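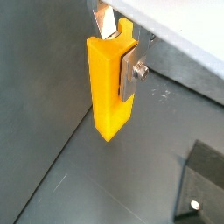 4. The work at the cell

4.1 What the operators did before

Until June the block insertion task at Staven was done by hand. An operator stood at the bench, took a part from a tray, set it in its holder, checked the fit by pressing with the thumb, and moved on. The work was light but it was steady, and the people who did it were expected to notice bad parts as they went. Checking was never written down as a separate duty. It appeared in the job description only as "handle parts with care", and most of the people we spoke to had learned it from whoever stood next to them in their first weeks.

The cell, which the site calls Grustard after the name of the internal project, took over the placing. It did not take over the checking, or at least nobody decided that it should. We come back to this in 4.3.

Our material comes from interviews with 9 operators, repeated where people were willing, and from three periods of observation on the day and evening shifts. We also had the shift log, in which operators write a line whenever they stop the cell, open it or change something in it. The log holds 1,144 entries for the period we studied. They are short and often cryptic ("finger again", "see Barnabás"), and we used them mainly to decide what to ask about.

4.2 Learning to look after the fingers

The part of the job that grew most was the care of the gripper. Operators are not supposed to alter the arm or its program, which belong to the automation group. The fingers are another matter. Printed pieces are treated on site as something the line can handle for itself, in the same way as trays and labels, and operators were given a short training session on how to check them and when to ask for new ones.

The training covered the bolt, the position of the metal plate against the plastic, and how to tell whether a piece sat straight. It did not cover judgement. How much play is too much? When is a scratch on the plastic only a scratch? The written instruction says to replace a piece "when worn", and the operators soon had their own versions of what that meant. On the day shift people tended to replace early and avoid a stop later. On the evening shift, where there was no one from the automation group in the building, they tended to leave a working piece alone for as long as it worked.

Neither habit was wrong under the instruction as it stood. The difference did cause friction at handover, because the incoming shift could find either a new piece they had not seen run or an old one they did not trust. Seven of the operators brought up handover without being asked about it.

Figure 3 shows the part of the task that most of these disagreements were about, with the yellow block held over the dark bracket. 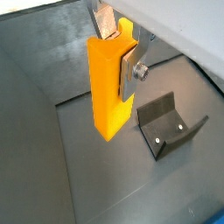
Figure 3. Block and bracket in the cell at Staven.

Rhun Phillips told us that the hard thing was to stop using his hands. With a part between finger and thumb he knew at once if it was going in crooked, and he would correct it before he had thought about it. Standing outside the cell he had only his eyes and the sound, and for the first weeks he did not believe either of them. He also said that he went home less tired in the wrists and more tired in the head, and that he was not sure yet which he preferred.

Others described the same loss in different words. Several said they had become "watchers". Two disliked this strongly and had asked to move to packing. One said the opposite, that watching gave her time to think about why stops happened, and her log entries are in fact the longest we read.

4.3 Who is responsible for a bad part

When the placing was manual, a bad part was caught by the person holding it. With the cell running, a bad part may be placed without any complaint from the machine if it fits well enough, and it is then found further down the line at Veres, the finishing area. The people at Veres began sending parts back in the first month. The returned parts came with a slip, and the slip had a box for the operator's name.

This box caused more bad feeling than anything else in our interviews. Operators felt they were being asked to sign for work they had not done. Management's view, given to us by Barnabás Vörös, was that the box was left over from the old form and that no one was being blamed. Both accounts may well be true. The form was changed after the union raised it, and the box now asks for the cell and the shift, but people still spoke of it in the present tense when we came back for the second round of interviews.
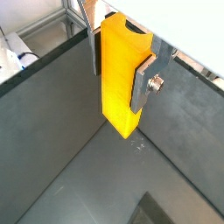 The new form settled the matter of names and left the matter of checking open. The site tried two arrangements. Under the first, an operator looked over each tray before it was loaded. This worked, but it put back much of the handling that the cell was meant to remove, and operators complained that they were doing the old job with the satisfying half taken out. Under the second, which was still in use when we finished, a sample is taken from each tray and the result entered in Prilura, the site's quality software. The sampling takes less time - though it has to be fitted in between other duties, and on a bad shift it is the first thing to slip.

We would draw attention to how the second arrangement was reached. It was put forward by the evening shift, who had been doing something close to it on paper. When it was taken up for the whole line, their paper sheets were replaced by a screen with fewer fields, and the space for remarks was dropped. Three operators told us they still keep their own notes, and one showed us hers. They record which trays gave trouble and how the fingers looked at the start of the shift. None of this reaches the automation group unless somebody walks over and tells them.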